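## Contra la maceta decorativa

Todo empezó con una y ahora no se puede apoyar una taza. Las plantas pequeñas se reproducen en las oficinas como los bolígrafos sin tapa: alguien trae una suculenta un domingo de mala conciencia y en abril ya hay que pedir permiso para abrir el portátil.

En Quintela, donde trabajo, la mesa cuadrada iba a ser para reuniones. Lo ponía el presupuesto, 1.175 euros con el transporte, y yo lo firmé tan contento. Las reuniones las hacemos de pie, junto a la impresora, porque en la mesa viven las macetas.

No tengo nada contra las plantas. Tengo algo contra las que caben en la palma de la mano y no piden nada, ni agua apenas, ni opinión. Un ficus de dos metros te obliga a convivir con él; se le caen las hojas, estorba, se enfada. La macetita solo quiere que la cambien de sitio. Y nosotros obedecemos: la naranja en el medio, la de flores amarillas detrás, no, mejor delante, espera, que tapa a la otra. He visto discutir una fusión con Sanditz en menos tiempo.

Luego está el color del tiesto, que ha terminado por importar más que lo que lleva dentro. El catálogo de Hedeck ofrece 27 tonos y ninguna indicación sobre el riego.

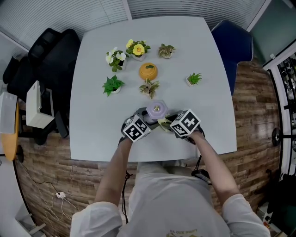

*La mesa de reuniones, con la maceta lila en plena mudanza.*

Lo de la lila me parece el colmo: hexagonal y con su adorno dorado y blanco en el centro, como si fuera a recoger un premio. Entre tanto tiesto blanco destaca muchísimo — supongo que de eso se trataba — y cada semana se le busca un lugar mejor.

Propuse llevarlas todas al alféizar. Me dijeron que allí no se verían. Desde entonces riego yo los jueves, y reconozco que la de las hojas con borde crema me cae bastante bien.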